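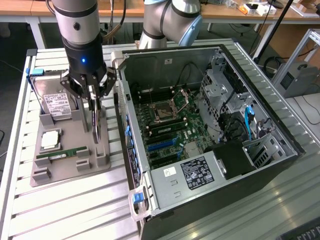

Hard drive standing in its slot, processor below

How to back up your photos before an old computer packs up

I put this off for years, and then my desktop started making a clicking noise one evening in November and I spent a very sweaty night copying everything I could. Please don't do it my way! It's an easy job if you start while the machine is still happy.

First, find out how much you've got. Right-click your main pictures folder and look at its size. Mine came to 151 GB, which was a shock (so many blurry shots of the dog). Buy an external drive at least twice that size.

Next, plug the new drive in and make one folder on it called Photos, with a folder inside for each year. Copy one year at a time – don't drag the whole lot over in one go. If it stops halfway through, you'll want to know where you were.

When a year has finished, check the number of files on both sides. My 2014 folder had 1435 on the old drive and 28 fewer on the new one, so I ran it again and told it to skip anything already there. Sorted.

Then open a few pictures from the copy, old ones especially. My friend Josefina skipped this and ended up with a folder of grey squares.

Last of all, make a second copy and keep it in another house. Mine lives in my sister's airing cupboard, and I swap it over whenever I go round for Sunday lunch.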